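Tema 6. El bloqueo directo: lectura y respuestas defensivas
Curso de iniciación para entrenadores de baloncesto — Centro Deportivo Hedik
Apuntes de la sesión del 29/04/2024

6.1. Qué se entiende por bloqueo directo

El bloqueo directo es la acción en la que un atacante sin balón se coloca en la trayectoria del defensor del jugador con balón. Intervienen cuatro jugadores: el manejador, el bloqueador y sus respectivos defensores. Los otros seis condicionan la jugada por su colocación, y en categorías de formación suele ser ahí donde se pierde la ventaja.

Para que el bloqueo sea legal, el bloqueador debe estar parado en el momento del contacto y mantener los brazos y las piernas dentro de su cilindro. Si se desplaza para agrandar la pantalla, es falta en ataque.

6.2. Respuestas defensivas básicas

Pasar por encima. El defensor del balón persigue al manejador entre este y el bloqueador. Conviene contra buenos tiradores. Exige que el defensor del bloqueador contenga un instante.

Pasar por detrás. El defensor del balón cede espacio y se reencuentra con su par al otro lado. Se usa contra manejadores con poco tiro exterior.

Cambio. Los dos defensores intercambian sus pares. Es sencillo de comunicar, pero puede crear desajustes de estatura o de velocidad.

Dos contra uno. Ambos defensores saltan al balón y obligan a soltarlo. Los tres restantes deben cubrir cuatro posiciones de pase — lo veremos en el tema 7.

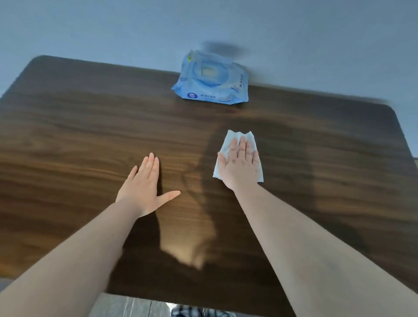 La elección entre unas y otras depende de la zona de la pista y del reloj de posesión. Con pocos segundos por jugar, el cambio suele ser preferible, porque deja al ataque sin tiempo para buscar el desajuste.

6.3. Datos de la liga Moschos

En el registro de febrero se anotaron 970 posesiones de categoría júnior. De ellas, 291 terminaron en un bloqueo directo o en un pase inmediatamente posterior. El equipo de Hirnham fue el que más cambió en defensa. El de Gostance pasó casi siempre por detrás, también contra tiradores, y lo pagó en las esquinas.

6.4. Trabajo en pista

Dos contra dos en el lateral, unos 20 minutos. La defensa anuncia en voz alta la respuesta antes del contacto. Si no hay aviso, la posesión se repite.

Después, cuatro contra cuatro a media pista, con cambio obligatorio en la primera serie y respuesta libre en la segunda.

Para la próxima sesión: leer el tema 7 y traer dibujada una rotación desde el lado débil tras el dos contra uno.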